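About us

Drirar began at a kitchen table in Padbridge, with one box of cups, a pile of cloth bags and a feeling that packing up after a nice day out ought to be a gentler business than it usually is. We are still a small firm - there are 9 of us now - and we still spend an unreasonable amount of time talking about bags.

Most of our work is putting together picnic and party sets for village halls, schools and the odd wedding. Each set goes out in a cloth bag you can keep, fold up and use for the shopping afterwards. Our bags are sewn by Suvamside, just over the river, and the Christodoulou bakery was kind enough to be our very first customer (they still order every January, bless them).

We like a cup to go in upright, with the cloth gathered softly round it, and a plain open bin kept on the table for the rest.

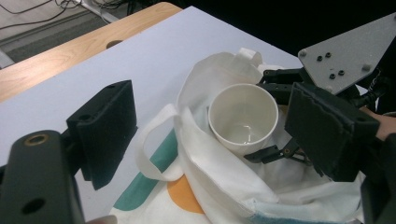
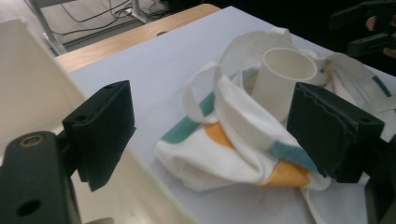
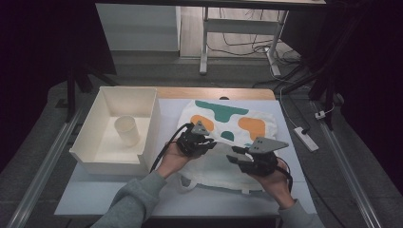
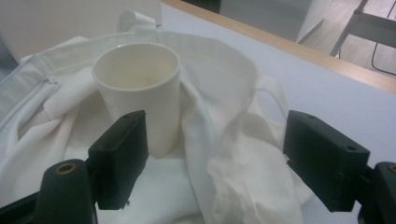 We can manage orders of up to 500 sets, though we are every bit as happy to make up three for a family tea in the garden. Do give us two weeks if you possibly can, and tell us if there are little ones coming, as we will gladly pop in some smaller cups. If you are passing through Padbridge, please knock - the kettle is nearly always on, and we would love to hear what you are planning.

Share this page 2 shares | 3 comments

We use cookies to help this site work properly. By carrying on, you agree to our use of cookies. Accept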